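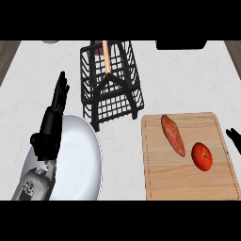
The meeting of the house groups was opened on May 24, 2020 with a reading from Colossians 3 and a short prayer. The main subject was how we continue the shared prayer time between the groups of Sedau, Tutow and Brustton, after many weeks in which we could only meet by telephone and computer. The leader of the Tutow group asked that the written prayer requests should again have one fixed place when we are allowed to meet in homes. She proposed a black wire basket with a grid of thin bars, standing on a marble countertop, so that every person who enters can see it and put a paper in it. Others preferred a closed box, as a request can be very personal and the papers can be read between the bars. It was agreed that each group decides this for itself, but that papers with names must be folded.

Present: the leaders of the three groups, the pastor, two guests from the Chisholm congregation, and Shewit Tekleab, who wrote these minutes.

Minutes of the last meeting
They were read and accepted. One correction: the evening on the Letter of James was led by the Brustton group, and it was Sedau who prepared the questions.

Summer reading
The pastor explained his proposal that we read the Gospel of John together during the summer. John has 21 chapters, and he would like us to read one chapter every day for three weeks, and then to start again from the beginning, this time slowly. The Brustton leader said that her group has several members who read in their second language, and for them one chapter in a day is heavy, especially chapter 6. She asked if the second reading could be the main one. The pastor answered that the first reading has the purpose to hear the whole story, and it is no problem if someone does not understand every verse. After some talk it was decided that the first reading is recommended but free, and the group conversations will follow only the second reading. I myself was glad about this, as I also need the dictionary for some words.

There was a question which translation we use. No decision. The leaders will ask in their groups which Bibles people have at home.

Prayer partners
Every person who wishes it will receive one prayer partner from another group. The partners speak with each other once in the week, by phone or in writing, and they change in October. The Sedau leader reported that the partners in his group have become close in this spring, and some do not want to change. The pastor said that he understands this well, but the reason for the partners was to connect the groups, and friends will remain friends also after the change. It was agreed to keep October.

One of the guests from Chisholm asked what happens if a partner tells something serious, for example about an illness or a danger at home. This was discussed for a long time. We agreed on the following: what is told between partners is not shared in the group, also not as a prayer request, without permission. If there is danger for a person, the partner must speak with the pastor on the same day. Shewit Tekleab will write this in simple words on one page, and the leaders will read it before it is sent.

Gift for the Chisholm food table
The collection for the food table in Chisholm has come to 692 dollars. The guests thanked the groups very warmly. They told us that more than 18 families now come to the table, and that rice, oil and baby food are needed most. The Tutow leader asked if people can also bring food directly. Yes, at the side door, in the morning hours. Clothes should please not be brought at this time.

Singing
The online singing was discussed again. With everybody's microphone open the voices arrive at different moments and it is difficult to follow. From next week one person sings with open microphone and the others sing at home with the sound closed. The Brustton leader finds this a little sad but she will try it. The words of the songs should be sent one day before.

Other matters
The Sedau group asks for prayer for a member who waits for an operation. The name was given in the meeting and is not written in these minutes.

The borrowed commentary on Romans, volume 2, is still missing. Whoever has it is kindly asked to return it to the pastor.

To do
Shewit Tekleab: page for the prayer partners.
Group leaders: ask about the Bible translations, and collect the names for the new partners.
Pastor: reading plan for John, with the dates for both readings.
Brustton leader: choose songs for the next joint evening and send the words.

The meeting was closed with the Lord's Prayer, spoken by each in his or her own language.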